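**Hakino stoppt Versuche mit Reinigungsroboter**

März 2020 – Die Firma Hakino hat die Versuche mit ihrem Programm Gotine vorläufig gestoppt. Im Simulator hat der Greifer bei 13 von rund 200 Durchläufen zu tief zugegriffen und gegen die Fläche gedrückt. Die Kraftgrenze hat dabei nicht reagiert. Verletzt wurde niemand, ein echter Arm war nicht in Betrieb. 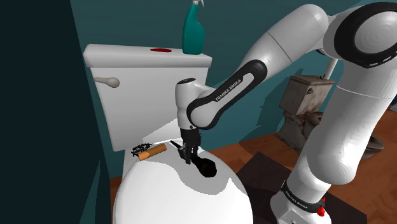 Den Fehler vermutet Entwicklungsleiterin Annelore Heitmann in der Höhenberechnung. Schwierig sind nach ihren Worten flache Gegenstände, die direkt auf dem geschlossenen WC-Deckel liegen – dort müssen die Finger bis an die Oberfläche hinunter. Eine Korrektur soll im Juni folgen.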